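Vurnau small parts packing set: README

Maintained by Soo-ah Kong. Corrections go to Ruairi Geddes, who keeps the list of known errors.

What this is

Vurnau is a set of notes and pictures on putting small hardware into open cardboard boxes. It covers angle brackets and a few plastic fittings, one box at a time, on a table with a black cloth over it. The current release has 112 packing records. Each record lists what was supposed to go in the box, what went in, and how the contents were lying when the record was closed.

We started it after reading the packing guide that Dasance sends out with its shelving kits. The guide claims that two brackets placed in a shallow box "will settle naturally into a stable position." We doubted that then and we doubt it more now. Metal brackets with a gusset don't have one obvious way to lie down. They have several, and some of those take up a lot more box than others.

What's in the records

item_list: what the packing slip asked for
box_type: shallow or deep, always open at the top
pose: how each item lies (on a flange, tipped, flat, on its back)
contact: whether the items touch each other
notes: free text, sometimes long, sometimes missing

The pose field is the one people ask for, and it's the one we trust least. "Tipped" was used by both of us, and we didn't mean the same thing by it. Ruairi put it down for anything that wasn't square to the floor of the box. I kept it for pieces leaning at an angle you would notice from across the table. We tried to fix this in August by going back over the older records. Over 4 hours of that got us through less than we had hoped, and the rest still carry the original labels.

A typical shallow-box record has two aluminum angle brackets in it, one up on a flange and the other tipped with its gusset facing up.

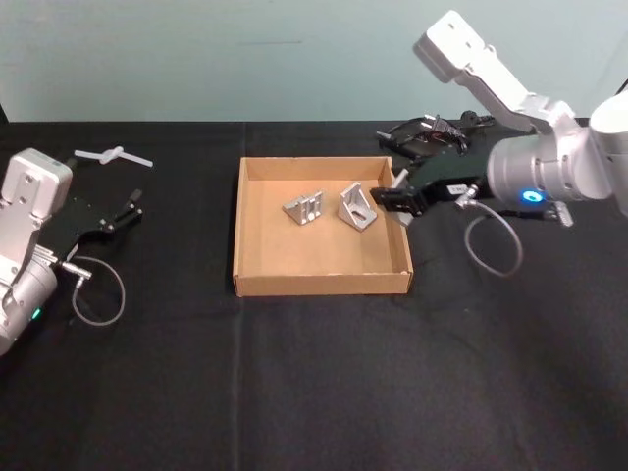
Records like that are easy to label and easy to argue with. If the slip says "two brackets, packed," are they packed? By the Dasance guide, yes. By the Joo checklist, which wants matching parts facing the same way, no. We record both answers and don't pick one. If you need a single yes or no column, you will have to build it yourself and defend it yourself.

Things to be careful with

Shiny metal. The brackets reflect light, and a bright patch on a flange can look like a hole or an edge. Don't measure slots or cut-outs from the pictures. We have no ruler in view and never meant the set to be used for sizes.

Black on black. The cloth makes cardboard and bare metal easy to pick out. It does nothing for dark parts. Anyone planning to add rubber feet or black screws should use a different cloth.

Wall color. It comes out blue-gray in some pictures and closer to green in others. Same wall. Please don't sort by it.
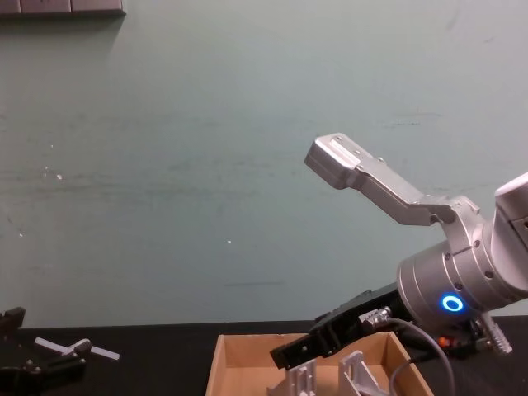

Open box on the black tabletop, with the scuffed wall behind.

Loose small parts. White plastic pieces show up on the cloth in some records without being in any item list. Treat them as not packed. An early script from Bivov counted every part in view as part of the order, and its totals were wrong.

What we don't claim

We don't claim that a neat box travels better. It sounds right, and every packing guide we've read says so, but nothing in this set tests it. There are no shipping results here. There is no weight data either, and no padding of any kind is recorded.

We also don't claim that 112 records is enough. It's enough to show that two people will label the same bracket two ways.

Changes

Release 2: pose labels partly redone, contact field added, duplicate notes removed.
Release 1: first version. Please stop using it. The contact field doesn't exist there and people keep filling it in with guesses.

Reporting errors

Send the record number and the field you think is wrong. A short reason helps. "Looks off" will be read, but it goes to the bottom of the list.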